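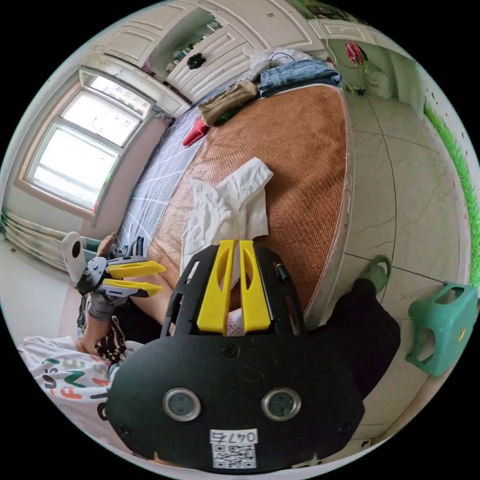 Who Gets to Speak? Public Comment and the Welletti Bus Vote

Project report, Local Government and Politics
Group members: Mercy Mugo, Tudur Eynon, Lise Li
Supervisor: Annick Zacharias

Why we picked this

Last June the Drultex town council voted to drop the late bus on the Welletti route, then reversed itself one meeting later. All three of us ride that bus, so we already had opinions! What we wanted to find out was whether the people who stood up at the microphone changed any votes, or whether the council members had made up their minds beforehand.

What we did

We read the minutes of five council meetings and every written comment sent in about the route. There were 681 of them, a lot more than we bargained for. Tudur built a spreadsheet and we sorted each comment by which side it took and whether it mentioned a personal trip (getting home from work, night classes, a hospital visit). Mercy and Lise also interviewed council member Maëlle Beaudoin, who switched her vote and was very generous with her time.

What we found

Most written comments were copies of the same form letter. Only 40 described a personal trip, and those were the ones that kept coming up when members spoke. We loved this part of the project. You could follow one story about a missed connection at Delik Street through three separate speeches.

At the microphone things were different. There were 21 speakers at the second meeting, and the MacPherson Road group had clearly planned who would say what. Ms. Beaudoin told us she had read the letters at home but that "hearing my own neighbors go one after another" was what made her ask for a new cost estimate. The new estimate came in lower, and that gave two other members room to move as well.

Problems

The minutes are summaries, so we can't be sure what got left out. We also only talked to one council member. Two others never answered our emails, and we should have started asking sooner. Sorting comments was harder than it sounds, too, and Lise and Tudur had to redo the first batch after we changed what counted as a personal trip.

Next steps

We would like to compare this with the parking vote, where hardly anyone spoke and the plan passed in a few minutes. Mercy has already started on those minutes.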